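Proyectos > Robótica médica > Memorias de estudiantes

Última actualización: octubre

Imprimir | Enviar por correo

El fallo del jueves

Llevábamos 3 semanas con el módulo de sutura y todo iba de maravilla (demasiado, decía Tetteh Amoah, mi compañero de grupo). Pues el jueves, a media tanda, el brazo de la aguja se quedó clavado. Yo movía el mando y nada, y encima la consola Tollent seguía en verde, ¡sin un triste aviso! Solté los mandos, Tetteh pulsó la parada y ahí empezó lo bueno.

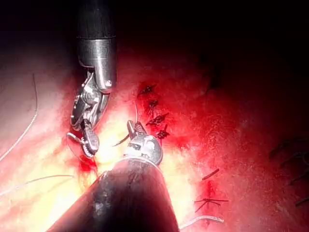
Nos pusimos con el registro, que guarda 60 lecturas por segundo y es un tostón. En la línea 426 apareció la pista: el encoder de la muñeca repetía el mismo valor una y otra vez, y nuestro programa se lo tragaba como si el brazo estuviera quieto a propósito. Culpa mía, que escribí esa comprobación deprisa y corriendo.

Ahora, si hay 2 lecturas congeladas mientras el mando se mueve, salta la alarma y se bloquean ambos brazos. También cambiamos el conector Braron, que bailaba un poco. Nos falta probarlo con el simulador Mavura, a ver si nos dejan hueco.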